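Galerie – Le denim à l'atelier, février

Accueil / Ateliers / Galeries / Denim

Voilà, la table est rangée, les bobines sont revenues dans leur boîte (presque toutes) et je prends enfin le temps de mettre cette page en ligne. Je l'avais promise à celles et ceux qui ont passé le mois de février avec nous à recoudre, reprendre, rapiécer et surtout à bavarder. Pour qui découvre le site, nous sommes un petit atelier de retouche, nous nous retrouvons à 12 au plus autour de la grande table, et chaque hiver nous choisissons une matière. L'an dernier c'était la laine, avec tout ce que cela suppose de pulls feutrés et de soupirs. Cette année le denim l'a emporté à main levée, et j'avoue que j'étais ravie, moi qui garde mes vieux jeans comme d'autres gardent leurs lettres.

Je dis « le denim » comme s'il n'y en avait qu'un, alors que nous avons vu passer de tout : des toiles raides qui tiennent debout toutes seules, des toiles légères d'été, des bleus presque noirs et des bleus si lavés qu'ils tirent sur le gris ou sur le vert. C'est ce que je préfère dans cette matière, elle pâlit d'abord sur les reliefs, le long des coutures, sur le haut des plis, et elle garde sa couleur dans les creux. Quand on défait un ourlet de vingt ans, on retrouve dedans la teinte du premier jour, et il y a toujours quelqu'un pour pousser un petit cri.

Le gros morceau du mois, ce furent les tailles élastiquées. Dolores Villanueva, qui a cousu pendant des années pour une maison de vêtements d'enfants, nous a montré sa façon de procéder, et je la recopie ici puisque plusieurs d'entre vous me l'ont demandée par courrier. On coupe l'élastique un peu plus court que la taille, on le ferme en anneau, on repère les quarts avec des épingles, sur l'élastique et sur le tissu, puis on fait coïncider les repères. Ensuite seulement on pique, en tirant doucement, sans jamais forcer devant l'aiguille. Dolores tient beaucoup aux épingles. Elle en met 8 là où j'en mettrais 4, et ses fronces sont plus belles que les miennes, alors je me tais et j'épingle.

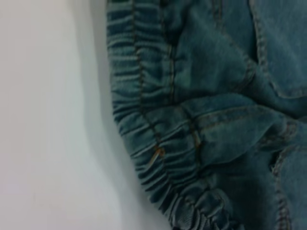

Pour les doubles piqûres, nous avons longtemps hésité sur le fil. Le ton sur ton est sage, il pardonne les petits écarts et se fait oublier. Le fil couleur tabac, lui, donne tout de suite cet air de vrai jean, mais il faut coudre droit, et coudre droit sur une matière froncée, c'est tout un programme ! Le truc de Dolores, que j'ai adopté : étirer l'élastique bien à plat sous le pied pendant toute la piqûre, garder un point long, et relâcher seulement quand l'aiguille est remontée. Les fronces se reforment d'elles-mêmes. Si elles se tassent dans un coin et se font rares ailleurs, on peut encore les répartir du bout des doigts avant la seconde ligne. Après, il faut découdre, et découdre dans des fronces, je ne le souhaite à personne.

Côté matériel, je réponds en vrac. L'élastique plat que nous utilisons vient de chez Jomico, en rouleau ; il nous en reste de quoi tenir jusqu'au printemps. Les aiguilles à jean sont des Norska, et je vous supplie de les changer plus souvent que vous ne le faites. La machine verte du fond, celle que tout le monde se dispute, est une vieille Wostum que j'ai fait réviser à l'automne et qui avale quatre épaisseurs sans broncher, à condition de tourner le volant à la main au passage des coutures de côté. Quant aux chutes, nous les avons gardées par teintes, du plus clair au plus foncé, dans des cartons à chaussures – servez-vous, il y en a beaucoup trop.

On m'a aussi demandé comment laver tout cela. Sur l'envers, à froid, avec un essorage doux, et surtout pas de sèche-linge, car l'élastique n'aime pas la chaleur et finit par se détendre par endroits. Pour le repassage, je contourne la ceinture, je ne pose jamais le fer dessus. Un petit coup de vapeur à distance suffit, et encore, les jours où l'on reçoit.

Le mois prochain nous passerons aux poches : poches plaquées, poches cavalières, et pour les courageux la petite poche à gousset avec ses coins qui rebiquent. J'ai commandé un coupon chez Paulík, une toile souple de 135 cm de large, et il y en aura pour tout le monde. Apportez vos ciseaux, une craie et une chute ou deux pour vous faire la main. On commence à 14 heures, le thé est prêt un peu avant, et si quelqu'un refait le gâteau aux noix de l'autre fois je ne m'y opposerai pas.

Galerie suivante : Les poches
Retour aux ateliers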